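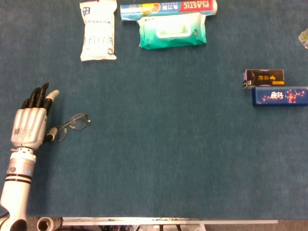

Grasping thin wire frames: thumb approach or fingertip pinch?

Forum: Student Projects > Manipulation
Tags: hand, thin objects, club

natow_lab
Posted 14:10

Looking for opinions before we commit to a grasp. Our club project this term is a table-clearing task. Household items only, no fixtures allowed. The packs and boxes at the back are straightforward. The glasses are not.

Wire rims, lying flat on the carpet top, arms pointing away from the hand. Current plan is to bring the thumb down beside the nearer lens, close the fingers over the rim and lift. Results from the last session: 30 attempts, 12 lifts. Most failures are the thumb tip riding up over the rim and pushing the glasses away across the carpet.

Position control only, no tactile sensing. Planner is Planby with our own grasp table on top.

Derek Whitlock
Posted 14:42

The thumb tip is too close to the lens. If it is level with the rim before the fingers start to close, any error in height becomes a sideways push. Stand off further, go down to the carpet first, then slide in under light contact.

Also, what is your height reference? Carpet compresses. We lost most of a term to that.

natow_lab
Posted 14:55

Height comes from a plane fit to the whole tabletop, done once at start-up. No correction for compression.

quinlan_b
Posted 15:20

Disagree with Derek on the slide. Sliding on carpet with position control is asking for stick-slip, and the tip will catch in the pile. I would leave the lenses alone altogether and go for the hinge end. There is a bright hinge at the far right corner, more metal to hold there, and the grasp doesn't put load on a lens.

Derek Whitlock
Posted 15:31

The hinge end is on the far side from the hand. To get there the forearm has to come across the glasses, or the wrist has to rotate a long way. I would want to see the joint limits before recommending that.

quinlan_b
Posted 15:38

There is clear carpet all the way from the glasses to the two stacked boxes. Plenty of room to come round. Joint limits are a fair point.

pallas77
Posted 16:05

Two questions.

1. Are you scoring on the lift alone or on placing as well? Holding by one rim, the glasses will swing, and the place step gets harder than the pick.

2. Why is the row at the back left in? If the planner is treating the food wrap box and the wipes as obstacles it may be biasing your approach angle.

natow_lab
Posted 16:22

1. Lift and place. Only the lift has been tested.

2. The rules say all items are on the table from the start. The planner does see them. I have not checked the bias, will run it with the back row masked.

trevia_user
Posted 17:02

We had the same problem with a steel ruler in the August build. Re-fit the plane locally, in a small patch next to the object, immediately before each grasp. Then set the thumb target 2 mm below the fitted surface and let the carpet take it up. Drop the closing speed for the last part of the travel as well.

No opinion on lens versus hinge.

Derek Whitlock
Posted 17:15

2 mm below is fine on carpet. Do not carry that setting over to a hard table.

quinlan_b
Posted 17:21

Still say hinge. The local fit helps both.

natow_lab
Posted 18:40

Local fit is in. Masking the back row changed the approach angle slightly, so pallas77 was right to ask. Wrist rotation for the hinge approach is inside limits on paper, but the elbow comes close to the rail at the front of the table. I will run 30 of each with the same start pose and put the logs here.

pallas77
Posted 18:47

Please log the place step too, even where it fails.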